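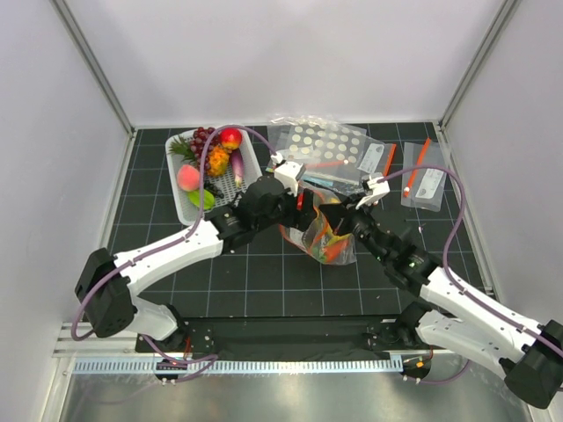 Home Boards Arms & Cells Unanswered Sign in

Two-arm bagging cell: gripper cable pulls at the wrist, gripper drops off the bus

Posted in Arms & Cells by Iara Domínguez

I look after a small two-arm cell used for bag handling. Enclosed on the back and sides, black grid mat on the work surface, both arms mounted at the front behind an aluminum rail. The usual job is toy produce in clear bags: one gripper holds the bag, the other works the opening or lifts a corner. Stock comes out of a white basket on the left.

Each arm has one purple cable running along the white link, then a free loop over the wrist down to the gripper. Since May the left gripper drops off the bus once or twice a shift. The error log shows a timeout on the gripper ID only. The wrist motors stay up. It recovers after a power cycle, and the arm then runs normally for 1,000 cycles or more. The right arm has never done it.

What I have tried:
- reseated both ends of the left cable
- swapped the left gripper for the spare (no change)
- lowered wrist speed to half (fewer dropouts, still there)

The left arm reaches across the basket on most picks. The right arm mostly works over open mat. Is this a cable length problem or should I be looking at the controller? I would like to avoid pulling the arm off the plate, as recalibration costs me most of a morning.

Bautista Palma
Replied Tuesday, marked helpful

The spare gripper showing the same fault, with the wrist motors staying up, points to the last run of cable or its connectors. Leave the controller alone for now.

Test it before you change anything. Power the arm, hold position, and put a read loop on the gripper ID. Let it run to 2,000 reads and record the failures. Then jog the last wrist joint slowly from one limit to the other with the loop still running. If the failures group near one limit, the loop is too short at that end, or a conductor is broken inside the jacket and opens when it bends. Do the same on the right arm so you have a baseline.

If the left fails and the right does not:

1. Park both arms and power down. Support the left forearm by hand or with a block. Ours fall when torque is released.
2. Open the last clip before the wrist. Leave the clips lower on the link closed.
3. Turn the wrist by hand to the limit that gave the failures. Feed cable forward until there is no pull on the gripper connector, then close the clip.
4. Turn to the other limit. The loop must not reach the other arm or snag on anything in the basket.
5. Power up and repeat the read test.

If it still fails with slack in the loop, the conductor is gone. Replace the cable. You can do that with the arm on the plate, and you do not lose joint calibration, though I would check gripper zero afterward.

The clip should hold the jacket without flattening it. Our first set of clips was too tight and we went through three cables before anyone checked.

Josefina Gaete

had this on ours, changed the cable, fixed. get the longer one

Khanyisile Mabuza

Agree with Bautista on the test. Two additions.

Check the shoulder end as well. The cable also loops outward next to the big joint housing, and if someone has taken up the slack there to tidy it, the wrist loop ends up short. On our cell at Kutdale the wrist clip was correct and the shoulder was pulled tight.

Also move the basket toward the back wall if your reach allows it. A lower, closer pick keeps the wrist away from its limit. We logged 3,055 cycles after that change with one timeout, and that one was a loose connector at the base. Loose bags at the back of the mat should come out before you run the jog test. A gripper finger will catch a zip edge and you will be chasing a load error that has nothing to do with the cable.

Iara Domínguez

Ran the loop. Right arm: zero failures in 2,000. Left arm: 89, nearly all in the last part of travel toward the basket. Moved slack through the wrist clip and it went down to four. New cable is on order from Wistora. I will check the shoulder loop when I fit it.

Contact the moderators | Copyright Teshome Help Boards | Back to top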